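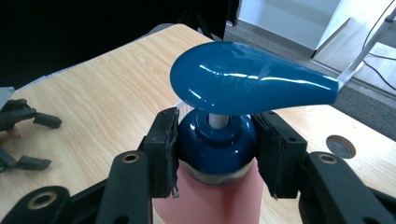

Getting the last of the soap out

Print this page | E-mail to a friend

A pump gives up long before the soap does. When it starts spitting air, unscrew the collar, add a spoonful of warm water, close it and tip it over a few times. You get 2 more days out of it, or one if there are teenagers.

Stuck pump? Run the head under the hot tap, then press slowly. Leaning on it with your full weight mostly redecorates the wall. 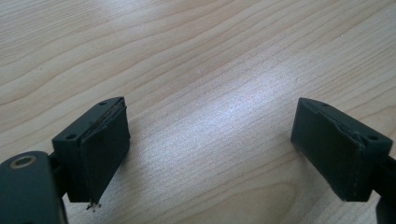

Benedito Caldeira
Household columnist

Now the table. Soap drips dry to a dull film on wood, and scrubbing only spreads it around. Wipe along the grain with a damp cloth, then a dry one, and look at it against the light – smears hide from every other angle. Park the bottle on a saucer afterward. My family regards the saucer as a suggestion.

Recent tips
Drawers that stick in July
Candle wax on a tablecloth
Sponges: when to let go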